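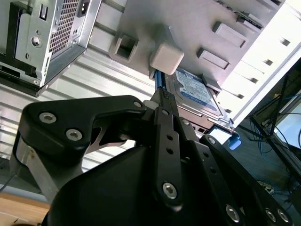

Care of Desktop Computers and Home Office Equipment

Residents' Handbook, Section 10: Dust, Cables and Routine Cleaning

This section applies to all apartments in the Woldegiorgis buildings, including the shared study rooms on the ground floor. It replaces the sheet distributed with the January newsletter. Residents who keep only a laptop or tablet may go directly to the paragraphs on screens and keyboards.

Before You Begin

Shut the computer down from its own menu and wait until the fans have stopped. Turn off the switch at the back of the case, if there is one, and unplug the power cord from the wall. Disconnect the remaining cables and label any that could be confused with one another. A strip of masking tape folded over the cable, with the name of the socket written on it, is sufficient.

Move the case to a steady table in good light. A balcony is suitable in dry weather. Carpeted rooms should be avoided, and wool sweaters and fleece are best left in the closet for the duration of the work. Touch a bare metal part of the case before reaching inside, and repeat this from time to time.

Check the warranty before removing any panel. Some manufacturers permit the owner to open the case and some do not. Equipment on loan from an employer should be returned to that employer for cleaning.

Supplies

The following items may be borrowed from the building office on presentation of an apartment key:

Screwdriver set with small and medium cross-head tips
Soft paintbrush, one inch wide, reserved for dry use
Hand-squeezed rubber air blower
Flashlight with clip
Divided tray for screws

Residents supply their own lint-free cloths, cotton swabs, masking tape and canned air. A household vacuum cleaner should not be used inside a computer case. It may be used on the surrounding floor and table once the case has been closed.

Cleaning the Inside of the Case

1. Remove the side panel. On many cases it is held by two screws at the rear edge and slides backward. Place the screws in the tray immediately.

2. Take out any dust filters. Foam and mesh filters may be rinsed in lukewarm water without soap if the manufacturer allows it. Lay them flat on a towel and leave them overnight. A damp filter must never be put back.

3. Hold each fan still with one finger before directing air at it. A fan spun at high speed by canned air can be damaged.

4. Use short bursts, with the can upright and several inches away. A can that is tilted or shaken may release liquid.

5. Loosen remaining dust with the dry brush, working from the top of the case to the bottom. Do not press on circuit boards, and do not pull on connectors to reach the dust behind them.

6. Leave the power supply closed. It is the metal box to which the power cord attaches, and it can hold a dangerous charge after the cord has been removed. Dust on its outer grille may be brushed away.

7. Check that no cable is resting against a fan, then replace the filters and the side panel. Tighten the screws by hand only.

Cases kept on the floor, or in homes with pets, generally need attention twice a year. For a case kept on a desk, once a year is usually enough.

Screens

Turn the screen off and allow it to cool. Wipe it with a dry microfiber cloth, using light strokes in one direction. If marks remain, dampen a corner of the cloth with distilled water and wipe again. Window cleaner, paper towels and kitchen sprays are unsuitable. Liquid is applied to the cloth and never to the screen itself.

Hanna Ivanyshyn of the building office reports that most of the damaged screens brought to her desk have been cleaned with products intended for glass. The coating, once clouded, cannot be restored.

Keyboards and Mice

Unplug the keyboard, or switch it off, and turn it upside down over a sheet of newspaper. Tap the back gently. Brush between the keys and finish with a cotton swab lightly dampened with rubbing alcohol. Printed letters on older keyboards can be affected by alcohol, so a rarely used key should be tested first.

In the event of a spill, disconnect the keyboard at once, turn it over and leave it to drain. It should remain unplugged for at least two days. Hair dryers should not be used.

Cables and Power Strips

Cables last longer when they are coiled loosely and held with cloth ties. Tight plastic ties can cut into the covering. Power strips should stand clear of curtains and bedding, with their switches within reach, and one strip must never be plugged into another. Any strip that is discolored, cracked or warm to the touch should be taken out of use and brought to the office.

Allow a hand's width of open space behind the case. Cabinets with closed backs trap heat and are not recommended.

Shared Study Rooms

Computers in the study rooms are the property of the buildings. Residents are asked to wipe the keyboard after use with the cloths provided and to report faults in the notebook by the door. Cases in these rooms are not to be opened by residents. Questions about the equipment may be directed to Kuo-hua Yip, and requests for a replacement mouse or keyboard to Binta Akinola.

Disposal

Old computers, screens and batteries may not be placed in the household trash or the blue recycling bins. They are accepted in the storage room beside the laundry, Room 144, between 10 a.m. and noon on posted collection days. Personal files should be erased beforehand. Residents who wish to keep a hard drive may remove it and hand in the rest of the machine.

Loose batteries are to be taped over at both ends and placed in the lidded container inside the door. Swollen batteries should not be carried through the building. Telephone the office at extension 794 and leave the battery on a hard surface, away from anything that can burn, until a member of staff arrives.

Section 11 covers small kitchen appliances, including the descaling of kettles and coffee makers.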